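3. Setting the Clock and Timer
Reading time: 2 min
Print | E-mail this page

1. Plug in the Raden oven. The display flashes.
2. Hold CLOCK for 3 seconds.
3. Turn the dial to the hour and press it, then do the same for the minutes.
4. Press START to save.

Note: After a power cut the clock has to be set again. Saved timer programs stay in memory.

Caution: The timer does not switch off the top burners.

Reader comments

Coralie Pirihi: Step 2 only worked for me with the door shut.

Struan Laing: Same on mine. Can the clock show 24-hour time?

Abimbola Sani: Yes, press CLOCK and the dial together until it beeps. 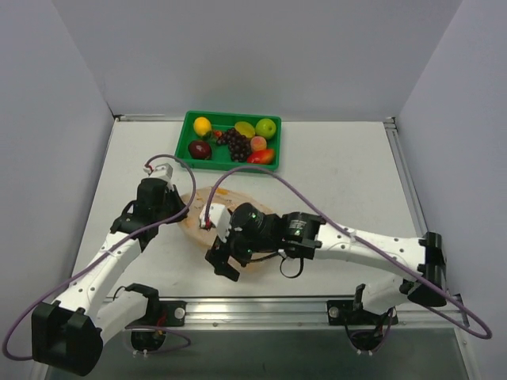
Struan Laing: Thanks, that did it. It went back to 12-hour after we lost power in November, so I had to do it again.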